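4. Setting Up the Plondbridge Campaign Table

The Plondbridge module covers the winter siege of the town by Ackroyd's regiment. Allow two players to a side and read this section in full before unpacking the counters.

1. Unfold the map and turn it so that the Naltow road runs toward the defending player.

2. Place the 400 infantry counters in the garrison tray. The 755 ration markers remain in the bank until the first supply phase.

3. Set the turn marker to August. Relief from Tenthorpe may not enter play until turn 3.

Note: The order of battle follows the muster rolls edited by Darren Horrocks. Units shown in italics were present on paper only — they draw rations but may not fight.

Caution: Do not punch the cavalry sheet until the scenario has been chosen. Loose counters cannot be returned to the sheet.

4. Deal each commander one sealed order. Orders stay face down until the river crossing is contested.
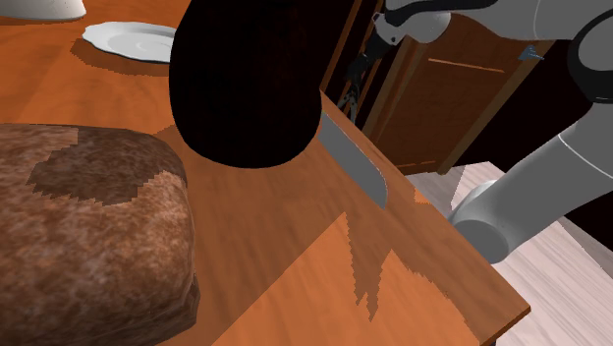 5. Begin the first supply phase. The defender draws ration markers first, one for each occupied ward.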